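Home Road Trips Garage Notes Wagon Diary About Contact
Search this blog Go

I laced my own steering wheel cover and now I want to lace everything

So the wheel is done! If you read the October post you'll remember the state it was in: shiny at ten and two, sticky at the bottom, and a flap of the original leather peeling up right where my left thumb sits. I picked at that flap for the better part of a year. Every red light, pick pick pick. By the end there was a bald patch the size of a quarter and I was ashamed to hand the keys to anyone.

I looked at having it re-covered at an upholstery shop, and they were very nice on the phone, but they wanted the wheel off the car and left with them for a week and a half. I drive this wagon every day. So I went looking for the kind you sew on yourself, the kind with a needle and a long waxed thread, and I ended up with the Lunska perforated one in black with gray thread. (They also do it with red thread. I went back and forth on the red for three evenings. I still think about the red.)

I'd had a slip-on cover before and it was fine until the first hot week, when it started creeping around the rim every time I made a U-turn. A sewn cover can't do that. It's pulled down tight like a drumhead and it feels like part of the wheel.

Measuring, twice

Measure across the wheel, outside edge to outside edge, and then measure around the grip with a soft tape. The second number is the one I skipped the first time, and the first cover I ordered was for a skinny old-fashioned rim. It wouldn't have met in the middle if I'd pulled with a truck. Back in the mailer it went. Lunska exchanged it with no fuss, though I paid the postage.

If your wheel has thumb bulges like mine, measure at the fattest place. The leather will stretch, but only so far, and it stretches a lot more willingly when it's warm. I put mine on the dash in the sun with the windows up while I ate lunch. A hair dryer works too, on low, if you're doing this in winter.

Cleaning came next. I used the Utiletti interior cleaner, the unscented one, and an old toothbrush for the seam on the back side. Years of hand lotion and french fries came off that thing. I won't go into detail but the rag went straight in the trash.

The lacing

I did the whole job from the passenger seat and then the driver's seat and then, for the bottom section, kneeling on the driveway with a folded towel under me. Start at the bottom of a spoke, where a knot can hide. The edges of the cover already have a row of stitching around them, and you pass your needle under those stitches and never through the leather itself. I got that wrong for the first few inches and had to back out.

The pattern I settled on is the plain one, across and under, across and under, pulling snug after every pass. There's a fancier crossed one on the leaflet that looks like a baseball. I tried it and lost my place, and then I lost my place again, and I'm very happy with plain!

Keep the tension even. Really tight in one spot and loose in the next gives you a wobble in the seam, and you'll feel it with your fingertips on every drive. I have one wobble near the right spoke. It's on the back and I'm the only person alive who knows about it, except now you.

Wear gloves with grippy fingertips or wrap your pointer finger in cloth tape. Waxed thread cuts. I started after breakfast with bare hands and by ten thirty I had a groove in my finger deep enough to park a bike in. 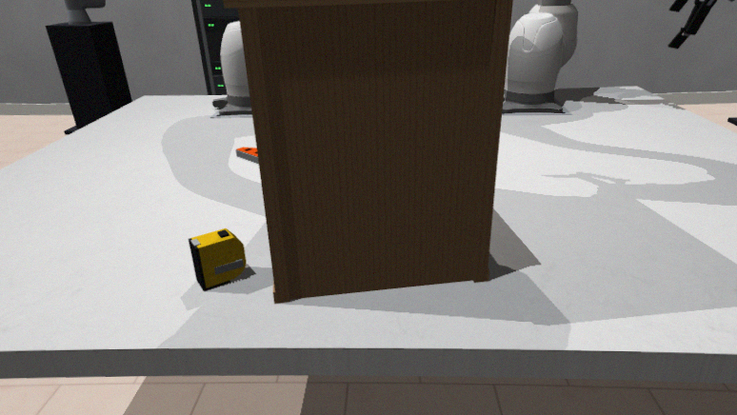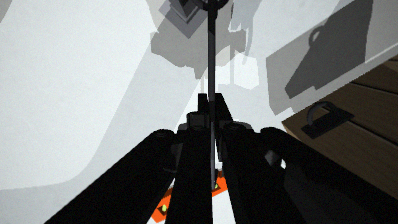

Spokes, corners and the end of the thread

The spokes slowed me way down. The cover has to skip over each one, so you run the thread along the edge by itself for that stretch and then pick up on the other side. Pull it too hard there and the leather bunches against the plastic. I used a flat plastic trim tool to tuck the edge down behind the spoke cover, and that made the prettiest difference of anything I did all day. Before the tucking it looked like a kid's mitten on a wheel. After, it looked factory, or close enough that my neighbor leaned in the window and asked if I'd bought a new one.

One safety thing, and please take it seriously: don't go poking around under the airbag cover with anything sharp, and don't let thread or leather cover up any part of it. The buttons on mine sit well inside the rim so there was nothing in the way, but wheels vary. Turn it lock to lock before you drive, too, and make sure nothing catches.

To finish, I tied off behind the bottom spoke, doubled the knot, ran the tail back under a few stitches and trimmed it. I had a good arm's length of thread left over. The kit comes with two needles and I bent one.

How it drives

Oh, it's so good. The rim is a little fatter now, which suits my hands, and the perforations really do help when it's warm out. I took it up to Asum and back to test it, 185 miles all told, mostly on Route 414 with those long lazy curves by the reservoir, and I don't think I shifted my grip once out of discomfort. Nothing moved. No squeaks either, and I was listening for them with the radio off.

It had a new-shoe smell for the first week or so. I liked it. My passenger didn't.

The leather darkened a touch after the first 100 miles or so of bare-handed driving, mainly on the left, and then it seemed to stop. I plan to wipe it down with a barely damp cloth whenever I do the dash and put a thin coat of conditioner on it every 1,000 miles, which for me comes up pretty fast.

What's next on the wagon

The shift boot! It's cracked along both folds and now it looks terrible next to the new wheel. Iwasaki makes one in a matching black, but it's glued to a plastic ring and I've never done glue work in a car, so I'm reading up. If you've done one on an older wagon, tell me which adhesive you used and whether it held through a summer.

I also owe you the post on the cargo mat. It's coming, I promise, I just have to vacuum back there first.

3 comments

Did mine last spring with the red thread and I have zero regrets, sorry to make it worse. Dental floss threader works great for getting under the tight stitches near the spokes, by the way.

Does the thicker rim bother anybody with small hands? I can barely get my fingers around the stock one in my hatchback.

For the shift boot use contact cement, thin coat on both sides, and wait until it's tacky before you press it. Clamp it with clothespins overnight. Mine has been through two summers in a black car.

Leave a comment
Older post Newer post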